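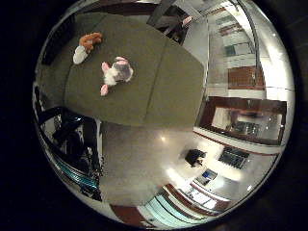

Wie wasche ich ein Plüschtier, das nicht in die Maschine darf?
Mit der Hand in lauwarmem Wasser und etwas Feinwaschmittel. Das Tier kurz durchdrücken, nicht reiben, zweimal klar ausspülen und in einem Handtuch ausdrücken. Zum Trocknen liegend auf ein Gitter legen und ab und zu wenden.

Welche Plüschtiere nehmt ihr in Diliseck an?
Alle bis 155 cm Länge, auch einzelne. Größere Tiere bitte vorher anmelden, die passen nicht in unsere Regale. Tiere mit Batteriefach nehmen wir nur ohne Batterien.

Müssen die Tiere sauber sein?
Ja. Wir haben vor Ort keine Waschmaschine. Flecken, die nach dem Waschen geblieben sind, stören nicht.

Was ist mit kleinen Schäden?
Eine offene Naht bis 7 cm nähen wir selbst. Fehlende Augen ersetzen wir durch gestickte, damit sich nichts lösen kann. Tiere mit verklumpter Füllung geben wir an die Nähwerkstatt in Pistville weiter - dort wird die Füllung komplett getauscht.

Das Fell ist nach dem Waschen verfilzt. Lässt sich das retten?
Meistens schon. Das Fell ganz trocknen lassen und dann mit einer weichen Babybürste in kleinen Strichen aufbürsten. Bei langem, flauschigem Fell an den Spitzen anfangen und zum Ansatz hin arbeiten. Keinen heißen Föhn verwenden, Kunstfasern schmelzen leicht.

Wie viele Tiere darf ich mitnehmen?
Pro Besuch 3. Wer für eine Kita oder Schule sammelt, meldet sich bitte vorher, dann legen wir etwas zurück.

Kann ich mir ein bestimmtes Tier reservieren lassen?
Leider nein. Im Lager liegen meist über 200 Tiere, und der Bestand wechselt ständig.

Gibt es eine zweite Abgabestelle?
In Steltach, im Laden Ó Riain. Dort bitte nur in geschlossenen Beuteln abgeben. Ausgegeben wird dort nichts.

Ab wann gelten die neuen Annahmeregeln?
Ab 1. Mai. Vorher abgegebene Tiere sind nicht betroffen.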